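Inès Sabatier
I was asked to read the psalm in church at Tristby, in English, and I want to write down some things about reading aloud in a language which is not your first one. It will be a long thread, sorry.

The psalm was 137. By the rivers of Babylon, there we sat down, yea, we wept. You know it, or you know the song.

I have been going to this church for three years and I had never read before. In my church at home I read many times, from when I was a girl. I was not afraid at all there. I stood up, I read, I sat down, and my grandmother told me I was too fast.

In English it is another matter. I can read a report at work in front of people and I don't tremble. But the Bible is different. These people have heard the words all their life, and if I put the weight on the wrong place they will hear it before I do.

I received the paper on Wednesday. It said only my name, the psalm and "10 o'clock service, please sit near the front". So I had four evenings.

First evening: the word "psalm". I knew the p was silent. I didn't know what to do with the l. I asked two people and got two answers, and both were born here.

Second evening: "required". "They that carried us away captive required of us a song." I wanted to say it with three parts, re-qui-red, as some of the older readers do with "blessed". A lady told me no, only "blessed" and a few others. I asked for the list of the few others. There is no list.

I would like very much to have this list.

"Hallowed" has two parts for us. "Learned" depends. "Beloved" has three at a wedding, and I have also heard it with two, from the same man.

Third evening I didn't practise the sounds, I only read the psalm in French and then in English, one verse and one verse. I think this was the best evening. In French I know it so well that I don't listen any more. In English I had to stop at each line and it became a sad poem again.

"How shall we sing the Lord's song in a strange land?" Well. I am not a captive, I came here by train with two suitcases and a contract. I don't want to compare. But when I practised this line in my kitchen I had to stop for a minute.

About the end of the psalm. If you know it, you know what is in the last verse, with the little ones and the stones. The paper did not say if I should read it or stop before.

At home we always stopped at verse six. I was nearly an adult when I found there were three more verses. I felt that somebody had hidden a letter from me.

So I telephoned, which I also don't like to do in English, and asked. The answer was "whatever you are comfortable with, dear". I have lived here long enough to know this is not an answer – it can mean "please stop before" and it can mean "please don't ask me".

I read all of it. I thought, if it is in the Bible and the people who were hurt said it to God, then it is not my place to cut it. I slowed down for the last verse and I looked at the page, not at the people.

It was very quiet after. Then we are supposed to say "Glory be to the Father" all together, and there was a hole of two or three seconds before it began. I am still thinking about this hole.

Now some practical things, for others who will be asked the same. I write them as I wish I had received them.

Print it yourself, big. The Bible on the stand has very small letters and two columns, and when you look up you come back in the wrong column. I put a line between the verses and a small mark where I breathe.

Don't learn it by heart. I tried. When you know it by heart you begin to speak in the music of your own language, and then the English goes where it wants.

Say the names before, aloud, to a person and not to a mirror. I had only Babylon, Zion, Jerusalem and Edom, so I was lucky. The man who read after me had a letter with 12 names in it, and he said them all with so much confidence that I can't tell you if one was right.

(I asked him later. He said you must say them as if they were your cousins.)

Walk to the stand before the service, when the church is still nearly empty. I hadn't noticed there is a step. I have looked at this stand for three years and never saw the step.

The hymn after was number 249 in our book and I sang it from my place at the front, where I could hear nobody behind me except as one big voice. It was nice. Usually I sit at the back beside the door and I hear each person separately.

My accent: three people told me it was "lovely". I know they are kind. I would prefer once that somebody says it was clear. One old man did say he had heard every word, even with his bad ear, and I kept that one.
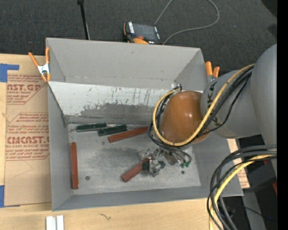 Romain Pons: I would have stopped at verse six, I must say. You give people those last lines and then there is no sermon on them and they go home with it. If the preacher is not going to touch the verse, is it fair to leave it in the room?

Romain, I have thought about that too, and I don't have a complete reply. It's true that the sermon was on the other reading and the psalm was not mentioned. Maybe I should have asked the preacher and not only the person who makes the list.

But I also think that if we read only what somebody is ready to explain, we will read a small book. At my work we had a Syrian colleague who knew this last verse very well and was not shocked by it. She said it was the only part where she believed the singer.

I don't say this to win. She is from a different church than mine, and she reads the psalms every day, all of them in order, so no one chooses for her.

One more question, for those who were brought up in English. When you read "yea", do you say it like "yes" without the s, or like "yay"? I said "yay" and a child in the second row was laughing. It was the correct one, I checked, but now I am not sure of my face when I said it.

I am on the paper again for February. It is a piece of Numbers. I have looked, and there are many cousins.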